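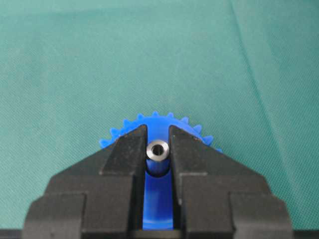
Revville Model and Gear Workshop
Minutes of the June meeting

The meeting opened at 7:15 p.m. in the back room. The minutes of the May meeting were accepted with one correction: the Otari order was for gear blanks, and should not have been listed under tools.

1. Plastic gears

The sorting of the gear stock continues. Of the 535 pieces on the stock list, nearly 60 have no tooth size marked. It was agreed to measure these before the next meeting and bag them by size. Blue gears will stay separate from the other colors until the 1975 clock kit has been checked against its parts sheet. The kit is short 3 gears and the replacements from Nilsuwan have not come.

A member asked if worn gears could be kept for practice. Agreed, provided they go in a marked box.

2. Work table

The cloth was discussed again. Small parts roll less on cloth than on the bare top, and most members want to keep it. Two would prefer a rubber mat. No change for now. 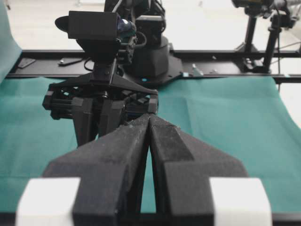
Work table with the green cloth on, far rail behind.

It was noted that the cloth does not lie flat and that thin washers get lost in the folds. It will be ironed and clipped at the corners. A price for a second cloth will be requested from Flillex.

3. Storing parts between sessions

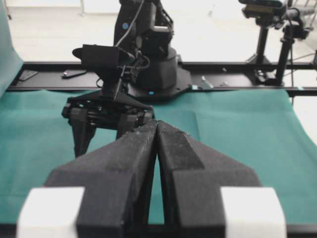

Finished gear sets are to be put away at the end of each session, in the trays under the window. Trays left out last month were mixed up and had to be sorted again. The long metal rail across the back of the work area is not to be used as a shelf for them. Labels should face out and carry the tooth count and the bore.

4. Other business

The lamp over the sink needs a new bulb. Keys are due back by the end of the month.

The meeting closed at 8:40 p.m.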